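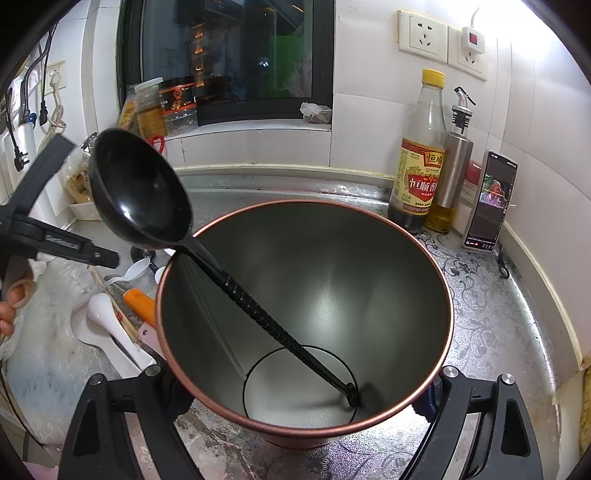 4 min read · 927 views

ok so the utensil pot thread. a few of you asked after Friday so here goes, typing this between loads of washing

1/ kitchen bench has been driving me mad since November. every spoon, every spatula, the good tongs, the bad tongs, all jammed in one tall pot. you pull one thing out and three come with it

2/ so I emptied it. everything out. then only the black ladle back in, upside down, bowl up top, hook at the bottom. left it like that overnight just to see what I'd reach for in the morning

3/ answer: the ladle, lol. and one wooden spoon. that was it for a whole day of cooking

4/ the pot itself is grey inside with a thin coppery rim. I'd forgotten about the rim!! hadn't seen the inside properly in ages bc of the forest of handles

5/ Dagný asked is it a vase. could be a vase. could be a wine cooler for all I know, it came in a box of kitchen stuff from Tradano and there was no label. it holds spoons now

6/ tall is the thing tho. I tried a short fat jar first and the ladle tipped it straight over. twice. second time into the porridge

7/ rule I'm trying — one week, and whatever gets used goes back in the pot. whatever doesn't goes in a shoebox in the hall cupboard. no thinking about it, no "but what if I make jam"

8/ (I have made jam once)

9/ bowl up or bowl down, since Grethe will fight me on this. bowl up. you can see what it is, and a ladle bowl doesn't fit down there with anything else anyway. yes the handle end sits on the bottom where the crumbs go. rinse the handle

10/ speaking of crumbs. tip your pot out over the sink. please. I got a bay leaf, a bread tag and what I think was a lentil, long dead

11/ washed it in hot water with a bit of bicarb, bottle brush for the seam round the bottom, then upside down on a tea towel till bone dry. if you put damp spoons in a tall pot it goes funky down there, ask me how I know

12/ next problem, the windowsill. it's not a shelf. I keep telling myself it's not a shelf

13/ currently living on it: plastic jar with the white lid, the jar with the black and orange label, a scrunched up tissue (mine, sorry), and the red handled scissors poking up at the back

14/ scissors stay near the window, that's where I open everything. the jars are going in the pantry. the tissue is going in the bin, I'm not a monster

15/ Tâm says put the scissors in the pot too. tried it. they sink and then you're fishing round with two fingers in a tall pot full of handles. no. hook on the side of the cupboard, done

16/ if you're buying hooks the Dratby ones are 8 bucks a pack and the sticky bit has held so far on painted wood. havent tried them on tile. someone try them on tile and report back

17/ bench covering, bc I got three DMs. the silvery grey with the dark swirly flowers. yes it's busy. yes I like it. hides everything, which is half my problem, I lost a teaspoon on it for a full day

18/ wipes down fine with a damp cloth. turmeric, less fine. get onto turmeric fast

19/ also keep the pot away from the power points!! mine used to sit hard up against the back wall and every time I plugged the kettle in I'd knock a whisk into the sink. pulled it forward a bit and now I can get a hand in behind

20/ day three update. back in the pot: ladle, wooden spoon, flat spatula, small whisk, the good tongs. in the shoebox: everthing else incl. two more ladles. why did I own three ladles

21/ Vibeke has claimed one of them. the other is going to Þórey, who has apparently been serving soup with a mug

22/ thing I did miss — the potato masher. went and got it out of the shoebox for Tuesday's tea, then it wouldn't fit in the pot with the rest, so it's in the drawer now on its own like a king

23/ someone asked what the whole thing cost. pot nothing, hooks 8 dollars, bicarb already had. the fancy Erkari carousel thing I nearly bought was 189 and it spins. I don't need my spoons to spin

24/ took me some 80 minutes all up and at least twenty of that was looking for the lid of something I then threw out

25/ things I havent sorted: skewers. the pastry brush that sheds. the melon baller my aunt gave me that I can't chuck bc she checks

26/ if you've got a spot for skewers that isn't "loose in a drawer, stabbing me" pls reply, I'm all ears

27/ ok washing machine's beeping. drawer of lids next week, pray for me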